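Table tips, for people who have read too many table tips

Most of the advice you find on cleaning a table seems to have been written by somebody selling a bottle. I have had pale-topped tables for most of my adult life, three of them, and I've tried a fair amount of what gets recommended. Some of it works. A lot of it makes the surface look wonderful for an hour and sticky by supper.

What follows is what I still do.

Vinegar

I don't use it on tables. I know your aunt does. It's fine on a kettle. On an oiled top it strips away the thing you paid for, and on a lacquered one it does nothing that water and a drop of dish soap won't do. The "natural" label persuades people that more is better, so they pour it on neat. If you must, thin it well and wipe it off again with clean water. By then you've done the job twice, and the soap was sitting right there by the sink.

Olive oil and lemon

No. It goes rancid, it grabs dust, and the nice smell is gone by morning. If you own bare wood that wants oil, buy the oil made for it and read the can.

The hair dryer for white rings

I was ready to laugh at this one, and it half works. A fresh ring from a hot cup on a lacquered top will sometimes fade under low heat. I've had it go completely, once, after a few minutes with the dryer moving the whole time. An old ring stayed exactly where it was, and I got the wood a good deal hotter than I meant to before I gave up. Try it early or don't bother.

Mayonnaise and toothpaste, also recommended for rings, I would leave in the fridge and the bathroom. Toothpaste is an abrasive. What you get is a dull patch in place of the ring, and the dull patch is permanent.

Walnuts for scratches

The trick with rubbing half a walnut over a scratch is always shown on dark wood. Ask yourself why. On a light top it leaves a brown smear with the scratch in the middle of it. A matching wax stick costs a little more than a bag of walnuts and you can try it on the underside first.

Microfiber cloths

Good, but not magic, and a gritty one is worse than an old T-shirt. I keep 2 for the table and they never go near the floor or the stove. Wash them at 105 degrees Fahrenheit or so the packet says; I use the warm setting and have never checked. Skip the fabric softener. That tip is in every list, and for once I agree with the lists.

Polish sprays

The two I finished to the bottom of the can were Penner and Jirner, and I could not tell you which was which with my eyes shut. Both gave a shine. Both showed fingerprints more than the bare finish did. I haven't replaced either. My neighbor Geum-ok Cheon swears by Trollura, a paste in a flat tin, and her table does look good. She also wipes it down after every meal, and I suspect the wiping.

Wire baskets and trays on the table

Everybody's tidy-kitchen advice says to put the clutter in a basket and call it storage. A basket on a table is still clutter on a table, only now with a handle. I'd allow one, for things that get used at that table every day. My Endel rack failed that test and went to the pantry with the onions.

If you do keep wire on a nice surface, look at the bottom before you set it down. Cut ends and weld spots scratch. Stick-on felt dots come off the first time you drag the thing, so lift it, or cut a piece of thin cork to sit under the whole base. And pick it up weekly, for crumbs fall straight through a grid.
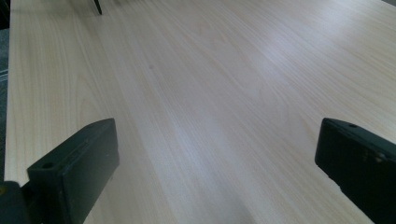
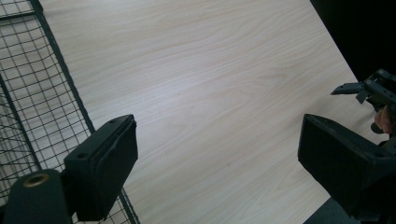 Checking whether a table is clean is where I think most people fool themselves. They stand over it, see nothing, and put the cloth away. A light top hides dried milk, soap film and sugar very well from straight above, and the pattern of the grain hides the rest. Get your eyes down low and look toward the light. You want the bright patch that spreads over the pale grain in the first picture, since any smear inside a glare like that will show up as a dull streak. Then go around to the other side and look again. It takes less time than a second coat of anything.

Wipe along the grain where you can. I doubt it cleans any better, but the streaks you leave are harder to see, and I'll take that. Rinse the cloth halfway through. Dry with the second one.

Corners and edges get missed by everyone, me included, and the underside of the edge is worse. Run a fingertip along beneath it where people pull their chairs in. Dish soap again, warm water, a cloth wrung out hard. If it's still tacky after 60 seconds of rubbing, put the damp cloth over the spot, go make coffee, and come back to it.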